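I wanted to love the Walitz desk arm, I really did. It's a little tabletop robot arm with a two-fingered gripper, and you teach it jobs by doing them yourself a few times and then letting it have a go. I paid £238 for mine from Eder (delivery was quick, no complaints there) and set it up to do the dull bits of tidying at my desk.

Setting it up was easy enough, even for me! The app is friendly, the arm is quiet, and for the first couple of weeks it moved rubbers and paper clips from one tray to another without any fuss. Then I moved on to pens, and that's where it all went wrong.
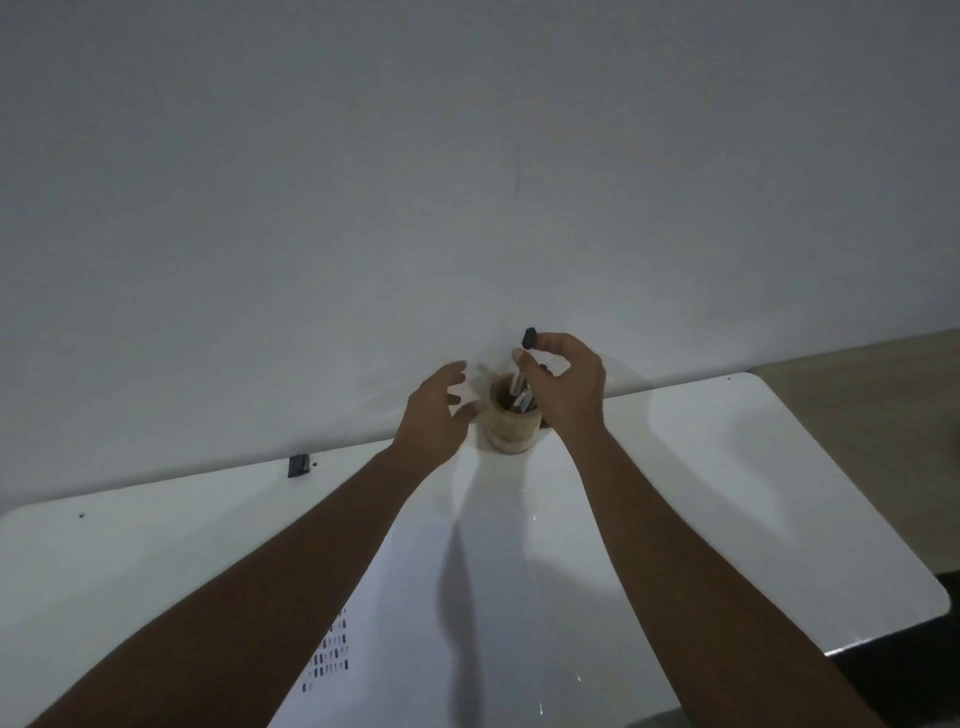 The fault is in the grip force. Whatever you set in the app, the arm forgets it after a pause and goes back to full squeeze, with no warning on the screen. Small stuff suffers most. Take a pen cap: I hold one between thumb and finger, over the wooden pen holder, and hardly press at all. The Walitz clamped down on one until it split, and half of it shot past my ear. I ran the same job 120 times over a few evenings (yes, I know) and it went to full squeeze on 23 of them. Worse, the stop button took 2 seconds to do anything, which feels like ages with your finger in the way. Mine was only bruised, thank goodness.

Support did answer, I'll give them that. Grethe Brynjólfsdóttir was lovely and sent me a new gripper, but it did exactly the same thing, so I reckon it's the software. She says a fix is due in December. Until then mine stays unplugged, and I wouldn't have one anywhere near children.

Two stars, both for the setup. If they sort out that stop button I'll happily try it again.

© Grondora Reviews | Contact us | Back to top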